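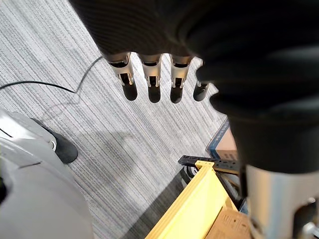 **Has the Lokwood payroll robbery been solved?**

A new book says it has, but the evidence in it is thin and the county still lists the case as open.

Solheim Press began taking orders in March for *The Lokwood Payroll*, a 610-page account of the unsolved robbery that cost a sawmill its wages and a night watchman his life. The publisher's flyer promises "the final answer" and "proof that will stun even lifelong students of the case." Readers who have been through earlier final answers may want to keep their wallets closed until they have looked at the endnotes.

The facts that everyone agrees on fit on a postcard. A strongbox holding the mill's payroll was taken from the Lokwood office sometime between midnight and 4 a.m. The watchman was found at the bottom of the loading ramp with a head wound. The lock on the office door had been opened with a key. Two mill employees were questioned and let go, no one was charged, and the strongbox never turned up.

The book's case rests on three things. The first is a letter, said to have been found in the lining of a suitcase, in which a former bookkeeper at the mill tells a cousin that he "did what had to be done about the money." The second is a bank ledger from the town of Stuvoditz showing a deposit of $2000 made five weeks after the robbery. The third is a witness who remembered, decades later, seeing the bookkeeper's car near the mill road.

Take the letter first. It is unsigned. The book says the handwriting matches the bookkeeper's, and cites a report by a document firm called Randus. That report is quoted in two places, for a total of four sentences, and is not printed in full. One of the four sentences says the writing is "consistent with" the known samples, which is what examiners say when they can't rule a person out. The publisher was asked for the complete report and replied that it would be "made available to readers at a later date." It did not say when, or whether readers would have to pay for it.

The deposit is more interesting, and also weaker than it looks. The missing payroll came to $645 by the mill's own count, given to the sheriff the morning after. The book gets around this by suggesting that the mill owners lowered the figure to hide money they were keeping off the books. That could be so. Owners have done worse. But the only support offered is that the sum "seems low" for a mill of that size, and the book never gives the number of workers on the payroll. A bookkeeper who had just sold a house, as this one had, might also have had $2000 to put in a bank. The sale is mentioned in a footnote on page 388 and does not come up again.

As for the car, the witness was nine years old at the time and first told the story at a family reunion. By then a magazine article naming the bookkeeper had been passed around town for years. The chapter on the sighting runs long, with plenty of fog and crunching gravel, and the reader has to go hunting for the date on which the statement was taken down.

There is good work in the book. It reprints the coroner's notes, which earlier writers only summarized, and they show that the watchman's wound could have come from a fall. That opens up the chance that he was never struck at all, and that the robbery and the death were not quite the same crime. The author gives this two pages before going back to the bookkeeper. A map of the mill yard corrects an old mistake about which door faced the river. The index is useful too.

The bookkeeper, for what it's worth, is the fourth man to be named as the killer in print. The first was a drifter who was later shown to have been in a jail in another state that night. The second and third were the two employees the sheriff let go. Each was announced with the same certainty, and none of the books has been withdrawn or corrected. One is still sold in the gift shop in town.

The county sheriff's office said it had not been sent a copy of the book or the Randus report. Its own file on the case holds 137 pages, and a clerk said that any new material would be looked at "in the usual way." The file can be read at the county records room by appointment. Copies are charged by the page, and the coroner's notes are near the back.

*The Lokwood Payroll* is sold by mail order and through the publisher's website. Early orders come with a signed bookplate and a folding copy of the yard map.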